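Trenik Demonstration Kit, from Herken. Page last revised 8 July 2019.

If you have ever tried to write out, line by line, how an arm should pick a part up, turn it a little and set it down in a holder, you know how quickly the afternoon goes. The Trenik kit lets you show the robot the job instead. You can take hold of the arm and walk it through the motion by hand, or you can stand back with the pair of remote handles and drive it from wherever you have a clear view, and the kit keeps a record of everything as you go – joint positions, finger positions and all the camera views, lined up on one clock.

We started selling it as a single box with a single cable, and it has grown a good deal since then (mostly at the request of customers, who are never shy about writing to us). The current version works with one arm or two, on a fixed base or on a robot that stands on its own legs, and you can switch between hand guiding and remote control in the middle of a session without starting a new recording.
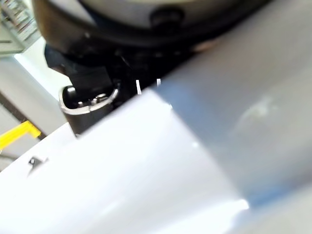 Hand guiding is where most people like to begin, and we encourage it. Press the guide button, wait for the tone, and the arm goes soft enough to push with two fingers while still holding up its own weight. Go slowly the first few times. There is no prize for speed, and a smooth, slightly dull demonstration nearly always plays back better than a quick one with a jerk in the middle. Let go of the button and the arm holds where it is.

Remote control takes a little more getting used to, but please stay with it! It keeps your hands and sleeves out of the camera views, and it lets you work both arms together, which is hard to do by pushing. The handles have a scale dial on the side: at full scale the arm moves as far as your hand does, and at the lowest setting a big, comfortable sweep of the hand becomes a very small move at the fingers.

## Views from the wrist and the head

The kit records from the wrists and the head together. We are asked fairly often whether the head view would be enough by itself, and for pushing boxes around it may well be. For anything that has to end up inside something else, you will want the wrist as well.
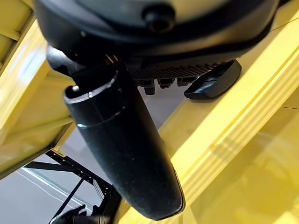

Choosing what the operator looks at matters as much as choosing what gets recorded. Our habit is to keep the head view large while the arms are traveling and to bring up the wrist view for the last stretch. A long black cylinder like this one, hanging at a slant under the housing with yellow structure to both sides of it, is the sort of part we mean: from the wrist you can see its open, rimmed end and the angle it sits at, and you can judge the gap to the yellow ribs on the right before you commit to a move. Tap the foot switch to trade one view for the other. The recording keeps both whichever one you happen to be watching.

For planning the larger moves – where the arms should wait, which holder comes next, how much room there is between the body and the shelf – go back to the head view, and set its tilt so that the front edge of your work surface and both hands stay in sight.

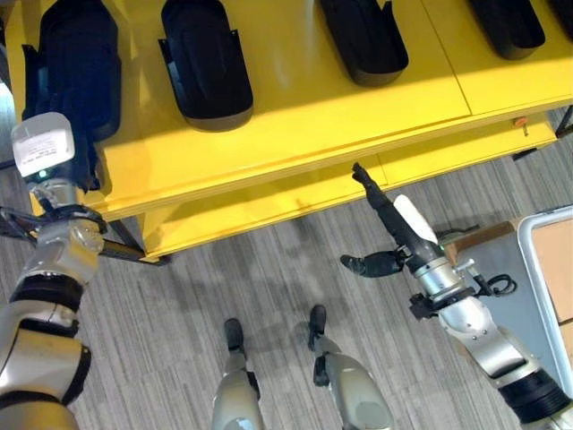
## What comes in the box

- Remote handles, left and right, with scale dials
- Guide button and clip
- Foot switch
- Trenik recorder, with 181 hours of storage at the standard setting
- Cable set, 5 meters
- Printed setup guide

Wrist and head cameras are sold separately, and so is the Zapata stand, a padded rest for the handles that is very welcome if you plan to record all morning.

## Recording and playback

Each demonstration is saved as its own file with a name and a note. Do use the note! "Started left of the shelf, slow near the edge" means a lot more a month later than a file number does. You can trim either end, mark a take as bad, or split a long one into steps. Files open in Clendesum, our desktop viewer, where the camera views play side by side above the joint curves.

## Price and support

The kit is $1,808 and comes with a 3 year warranty on the recorder and handles. Kits ordered before May of this year can be brought up to the current version with a free software update; the handles are unchanged. If you aren't sure your arm is supported, write to us with the model and the controller version before you order, and we'll check it for you.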